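Choose the Camera Before the Gripper

Institutions that buy robot arms tend to begin with the hand. The procurement form at our own laboratory asks for payload, stroke and grip force on its first page, and leaves the camera to a single line on the fourth. It is the position of this essay that the order should be reversed, at least for work in ordinary rooms, and that much of the money now spent on comparing fingers would be better spent on comparing views.

The case rests on a modest trial. Over the spring our group compared two grippers, the two-finger Flemetti and the softer three-finger Grasso, on the task of collecting a tied garbage bag from an office floor. Both were modeled on the same mobile base, under the same Brellov controller, in a simulated office. Lamduan Suksawat designed the room and the scoring. Each gripper was given 316 attempts, with the starting position of the base varied between attempts.

The result did little to settle the argument it was meant to settle. The two grippers finished 14 attempts apart, a gap too small to justify the difference in price. What separated good attempts from bad ones was the view from which the base began. When the bag was in sight at the outset, either hand could usually be brought to the knot. When the base started close to a wall, the planner spent its time budget turning and searching, and the gripper was seldom called upon at all.
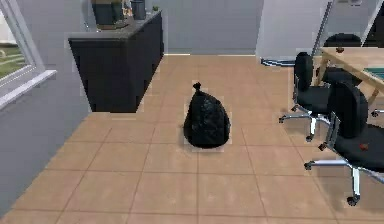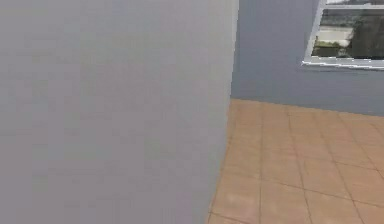 Two camera views from the simulated office: the bag on open floor in the first, a near wall taking up much of the second.

What a Fair Comparison Requires

A published grip rate that leaves out views of the second kind is measuring a hand under favorable conditions. There is nothing dishonest in that, provided it is stated. In practice it is rarely stated. Of the 40 vendor reports we read before the trial, most gave the weight and surface of the object with great care and said nothing of where the camera stood when the clock started.

Agata Rinaldi, who reviewed our method, raised a reasonable objection. A gripper maker cannot be held responsible for a wall. If the buyer's interest lies in the hand, she argued, then the search should be removed from the test and scored on its own. We accept the point for bench work. A bin on a conveyor does not hide, and a laboratory buying for that purpose should test fingers and little else. An office is another matter. There the bag may lie past a cabinet or among chairs, and the buyer is paying for a bag collected.

There is also the matter of simulation. Some colleagues hold that a rendered room proves nothing about plastic film, which folds and slips in ways a model handles poorly. We agree, and we make no claim here about grip force. Where a wall stands in relation to a lens is a simpler question, and a simulator answers it well enough to guide a purchase.

We have therefore asked that the form be changed. Camera height, field of view and starting position should appear on the first page, and any grip rate should be reported twice – once with the object in view at the start, and once without. The Cludera arm now under review will be the first assessed in this way, beginning in June, with 55 starting positions fixed in advance and shared with the supplier.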